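Gripper loses force on RAM insertion, then protective stop — PC disassembly cell
Forum > Integration and Troubleshooting > Grippers and End Effectors

r_stasiv
Posted 11/11/2025
Hello all. I will try to explain my problem clearly, please ask if something is not clear.

We have a cell at Dronbridge which takes used desktop computers apart and also puts some parts back. The tower lies on its side on the aluminum table, the plate with the holder blocks is next to it. The arm takes a memory stick, brings it over the slot, pushes down until the force limit, and releases. It worked well from April until last week.

Now the stick slips inside the fingers during the push. The fingers stay closed, but the stick tilts, the force goes up on one side only, and the controller makes a protective stop. Yesterday it happened 3 times in one shift. One stick was broken at the contacts. 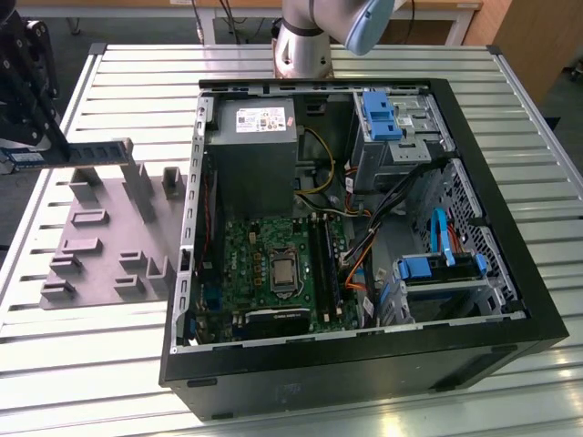 I already cleaned the fingertips with alcohol and ran the gripper calibration again. The log shows 2,104 grip cycles since the last service, so it is not so many. Grip force is set to 53 percent, same as always. The fault text is only "object lost", with no number. What should I check next?

danylo_k
Before anything else: what does your program do after the stop? If a person opens the gripper by hand while the arm is still pressed against the board, the arm can jump when the load is gone. I have seen this with a drive cage and it was not nice for the fingers of my colleague. Please retract first, then open.

r_stasiv
Thank you Danylo. At the moment the operator opens it from the pendant. He stands next to the table when he does it. I will change this today.

vonell_fan
I would just raise the force to 70 and go on with life. 53 is low for a smooth board.

uliana.iv
I don't agree with this. A memory stick is thin and has chips on both sides in many cases. With more force you hide the slip for a few weeks and you crack a chip sometimes, and you find out only when the computer does not start. Find out why it slips at a force that was good before.

Radymyr, is there play in the finger links? Switch off the power, lock it out, and move one fingertip sideways with your hand. On ours the pivot screw came loose and the tip moved almost 1 mm. The calibration did not see it at all, it only looks at open and closed position.

vonell_fan
OK, fair point about the chips. We only pick metal parts here.

oluwaseun_e
I second the pivot screws. Also look at the teeth on the tips. When they wear down, the part can rotate around one point even if the force is right. And does the slip happen in all slots, or only in the one near the cables? A cable under the gripper body will push it up on one side, and in the log it looks the same as a bad grip.

r_stasiv
Mostly in the slot closer to the socket, but not only there. I looked at the wrist camera images for the whole shift. The pivots are easy to see in them, but I cannot judge from an image if a screw is loose.
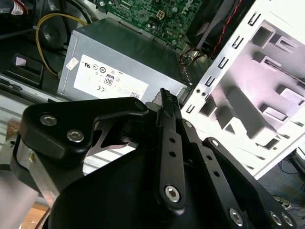

Wrist camera view, fingertip near the lower corner of the power supply.

uliana.iv
No, you need a wrench for this. Check all of them, also the small ones at the upper joints. And make a paint line across each screw head when you finish, so next time you see at once if it turned.

r_stasiv
I did the check with the power locked out. One pivot screw was loose, I could turn it by hand. I tightened it to the value in the manual and put the paint lines. After this I ran 10 insertions at the same 53 percent and had no stop.

The recovery is also changed: the arm retracts 20 mm slowly, the operator stays behind the line, and only then the gripper opens.

danylo_k
Good. But 10 is not many for a fault that came 3 times in a shift. I would not close the ticket yet. And did you use thread locker?

r_stasiv
Not yet, we have only the strong red one here and I am afraid I will never open it again. I ordered the medium one from Prokopenko. Until it arrives we check the paint lines at the start of each shift.

oluwaseun_e
Medium is right for this size. Clean the old thread well before you put it, and let it cure overnight with the cell off.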